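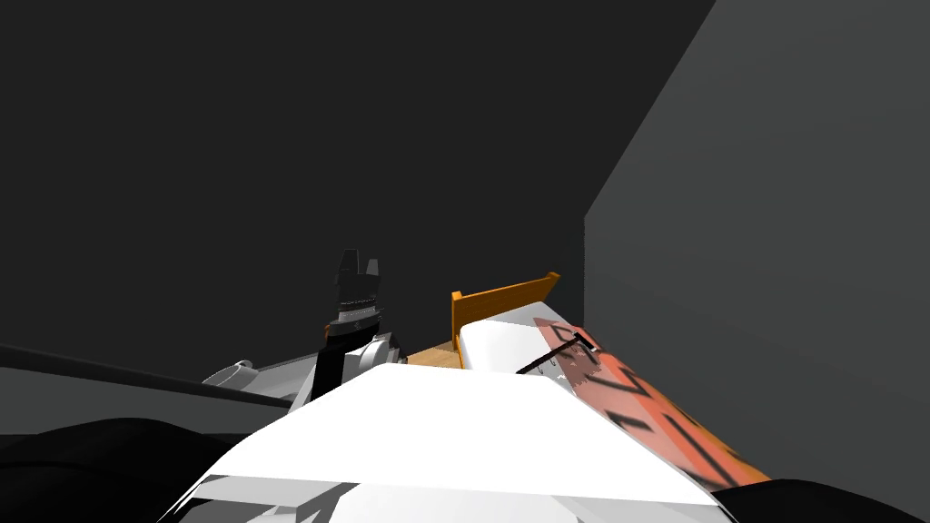 4.2 Visibility-gated planning from the head view

Teemu Saarinen, Hirvonen Group
October 2018

Print this page | E-mail this page

The planner described in Section 3 assumes that every object pose it receives is current. In the Bivum bedroom tasks this assumption fails often. The head camera sits above both arms, so a forward reach can place one of the robot's own links between the lens and the workspace. The detector then either returns nothing or fits a pose to whatever part of the object is left in view. Partial fits are the worse case, as they arrive with a confidence score high enough to pass the old threshold.

We therefore added a gate between perception and planning. Before each planning cycle, Cireo takes the joint angles, renders a mask of both arms in the head view, and compares it with the projected outline of each tracked object. An object whose outline is more than half covered by the mask is marked as hidden. Its last good pose is kept, and any new detection for it is ignored until the outline clears again. The mask is drawn from the same link models that Nilent uses for simulation, so in this section there is no calibration error between the mask and the image. Section 6 returns to this point.

The gate does not move the robot by itself. It passes a flag to the task planner, which may carry on, wait, or ask for a clearing motion. A clearing motion is a short joint-space move that raises the forearm out of the line of sight while holding the gripper as close as possible to its present position. We search over 200 sampled arm postures and keep the one that uncovers the most of the target outline. Postures that collide with the bed, the walls or the other arm are thrown out before scoring. 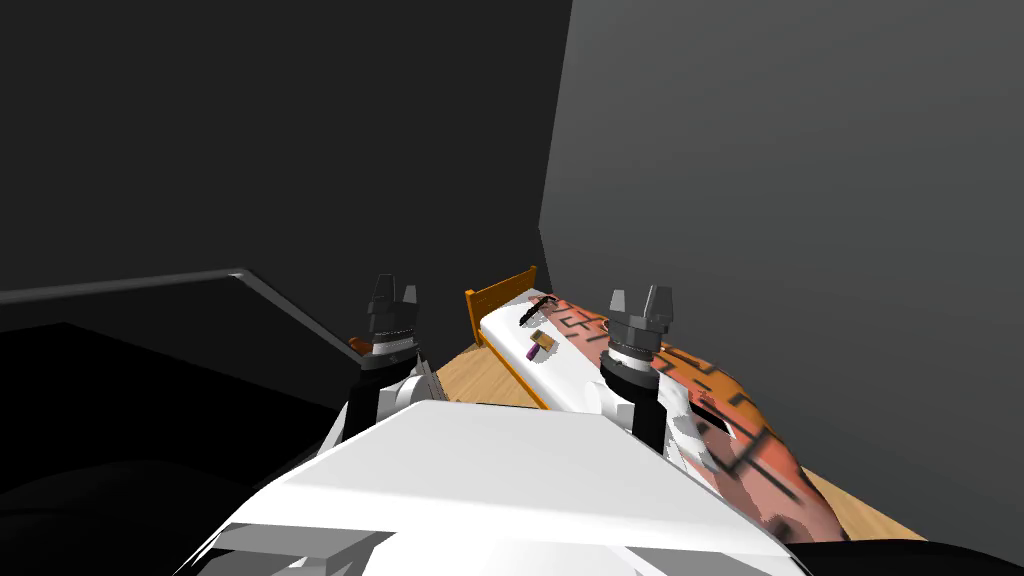 Page last changed: Wednesday, December 26, 2018

Figure 4. Head view in the bedroom task with both grippers raised. The hammer lies on the mattress between the grippers, and the patterned blanket hangs over the right side of the bed.

In the state shown in Figure 4 the hammer is a straightforward target for the gate. Its outline falls in the gap between the arms, and the planner may use a fresh pose. The thin black tool nearer the headboard is harder. It covers few pixels, and a small change in either arm could hide all of it at once – there is almost no range in which it is only partly covered. For objects of this size the half-covered rule behaves like an on/off switch, and we saw the flag flicker when an arm moved slowly past the line of sight. Requiring 15 consecutive clear frames before releasing an object removed the flicker. It also added a short delay to every release, which we accepted.

The blanket caused a different problem. Its black line pattern gives the feature matcher plenty to work with, but the features repeat, and a match on one part of the pattern can be shifted to another with little loss of score. When most of the blanket is hidden the matcher has no outer edge to hold on to. Early versions of the tracker slid the blanket estimate along the bed in such cases, and the planner followed it. We now treat cloth as a special case: the gate tests coverage of the visible boundary and leaves the printed area out of the sum.
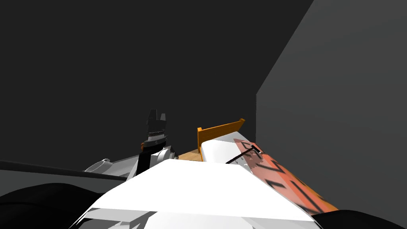

With this change the boundary test and the arm mask share the same depth buffer, so the extra cost per cycle is small. The buffer is cleared once at the start of the cycle and filled in a fixed order, arms first and then objects. An earlier build filled it in the order the objects were registered, which made results depend on the task file and took us some time to trace.

The evaluation set holds 1,526 recorded planning cycles, replayed with the gate on and with it off. The gate changed the planner's decision in 441 of them. Most of the changes were waits, and the clearing motions were concentrated in tasks where one arm had to reach across the bed while the other held still. Replay cannot tell us what the robot would have done next after a changed decision, so these counts should be read only as a measure of how often the gate acts. Closed-loop results are given in Section 5.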